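Can the machines do the chores yet?

May 28, 2023

I have been asked the same question at family dinners for two years, usually while somebody is scraping plates. When is the robot going to do this? I work in industrial maintenance, so people assume I know. I keep up with it as a hobby more than as a job, and my answer has changed a little since I last wrote about it in November, so I'm putting it down again.

The short version is that a machine can do a lot of individual things in a kitchen now, and it still can't do the kitchen.

Start with the shop floor, where I have some standing to talk. The plant I work at is in Titstead. We make fittings for commercial shelving, and one of our cells has an arm that takes stamped brackets off a conveyor and puts them in trays of 47. It was installed by a firm called Ehlers and it has been a good piece of equipment. It does the same move all shift. When it stops, the reason is nearly always upstream: a bracket came down the belt upside down, or two came stuck together with oil. A person would flip the bracket or pull the two apart without breaking conversation. The arm faults out and turns on an amber light, and one of us walks over.

We spent more on the fixtures and guides that keep the brackets facing the right way than most people would guess. That is how factory automation has worked for as long as I've been in it. You tidy up the world until a simple machine can cope with it. If the world won't stay tidy, you keep a person on the job.

Our packing bench is the opposite case. Orders are mixed, the boxes come in different sizes, and the paper fill has to be stuffed in by feel. Management looked at automating it last year. The quote covered the three most common box sizes and left everything else to be done by hand, so we would have needed the same people standing there. They bought better tape guns.

A kitchen is a packing bench that gets rearranged three times a day. Consider putting away a drawer of odds and ends. You have to know which way the drawer opens and how hard to pull. You have to get hold of the handle without hitting whatever is standing next to it. If there is a plate of fruit on top, you have to open the drawer without sending the fruit across the counter.

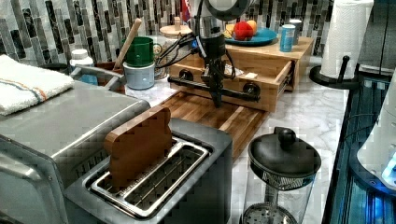

Opening a drawer sounds like nothing, and for a machine with two fingers it is a fair amount of work. The handle is narrow, the pull has to be straight, and the force has to let up before the thing comes off its runners. I'd call drawers a half-solved problem. If the drawer is one the machine has practiced on, and the lighting is about what it was before, I would expect it to come open most of the time. A different drawer with a different handle is another matter, and a drawer with a whisk jammed in the back is something I swear at myself.

Toasters are a good test too. A slice of bread has to go down a slot not much wider than the bread. People who practice this sort of task often use stand-in food, and I understand why, since wood doesn't tear or go stale or leave crumbs. But real bread bends. The end slice is thicker on one side. My own loaf is never cut straight, and I turn each piece around until it fits, which I had never noticed doing until I started thinking about this.

I have a small example at home. A while back I bought a secondhand hobby arm made by Fondeck for 400 dollars, meaning to teach it to unload the dish rack. It runs on scripted positions. I measured everything, taped marks on the counter for the rack, and after a lot of evenings I had it moving plastic cups from the rack to the shelf. It was slow but it worked. Then my wife moved the rack over to wipe under it and the arm put a cup on the floor.

The newer approach is different from my tape marks. You show the machine the job many times, by steering it by hand or with a second set of controls, and it learns from what the cameras saw and what the arm did. That gets around a lot of measuring. It can deal with the rack being moved a bit, because it is looking for the rack. I think this is the real change of the last few years, and it's why my answer has moved.

What it doesn't get around is the number of things in a house. I keep a log for my own arm, which is a bad habit from work, and it stands at 3535 attempts. All of those are cups. I haven't started on bowls. A learned system would need fewer tries than I did and would do better with them, but somebody still has to show it cups, then bowls, then lids, then the French press that comes apart in four pieces and has to be dried before it goes back together.

There's also the matter of who is standing by. When I watch clips of kitchen demonstrations, I try to think about the rest of the afternoon. Who put the pepper back on the plate for the next try? Who wiped the counter? In the plant we count that labor, since it's on the payroll. At home it would be me, and if I have to stay in the room I may as well wash the dishes.

Some household machines passed the test long ago and we stopped calling them robots. The dishwasher is one. It got there by making you do the hard part, which is the loading, and then closing a door on the rest. The robot vacuum is another, as long as you pick the socks up first. We have a Kunow, the basic model, and it does the hall and the living room well. It gets stuck under the same radiator every time. I have put a brick there.

So for the people at dinner: I'd expect useful arms in commercial kitchens before homes, doing one station with the same pans in the same places. Frying baskets, maybe, or filling bowls from bins. Laundry folding in hotels, where the towels are all one size, seems closer to me than folding in my house. For a general helper that can walk up to a counter it has never seen and put things away — I don't know. Past my next dishwasher, I'd guess, and that one has a ten-year warranty on the motor.

I'm going to try the Fondeck on bowls over the summer. The first problem is that the gripper opens just wide enough for a cup, so I have to print longer fingers, and the printer needs a new nozzle.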